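# Tralline: medições de pneus usados

Olá! Sou a Romana Halás e este é o README do conjunto de dados que fui juntando com o Abdelilah Ezzat na oficina dele. São 400 fichas de pneus de passageiros, quase todos da Jedura e da Hamdy, com profundidade do piso, dureza da borracha e as notas que fomos escrevendo à mão (algumas bem resmungonas, deixei-as como estavam).

## O que há nos ficheiros

- `pneus.csv`: uma linha por pneu, com marca, medida, semana de fabrico e quilómetros declarados pelo dono
- `piso.csv`: profundidade em milímetros, 2 leituras por sulco
- `notas.txt`: texto livre, com o mesmo identificador

Os quilómetros são o ponto fraco. Muita gente atira um número redondo, por isso há uma coluna `km_confianca` com alto, médio ou baixo. Usem-na, por favor!

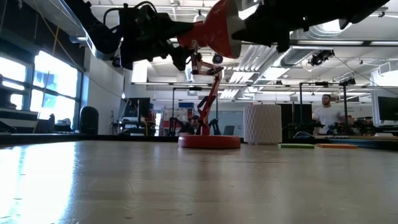 O desgaste irregular foi o que me deu mais trabalho a classificar. Um ombro comido de um lado só vê-se bem com luz rasante, e para isso gosto de um candeeiro de braço articulado, como o vermelho da fotografia, que dobra no cotovelo e deixa apontar a luz quase de lado. Na coluna `desgaste` usei os códigos C (centro), O (ombros), U (um lado só) e S (em serra). Se ficarem na dúvida entre U e S, vejam as notas.

## Coisas que já sei que estão mal

As fichas de março têm a dureza medida com outro durómetro e dão valores mais altos. Há também 18 pneus sem semana de fabrico, com o campo vazio. Ainda não passei as medidas de jante 14 para o formato novo, fica para a próxima versão.

## Licença

CC BY 4.0. Se usarem isto nalgum lado, contem-me, fico mesmo contente :)

Versão de julho de 2021

Contacto: Romana Halás | © Tralline | Voltar ao topo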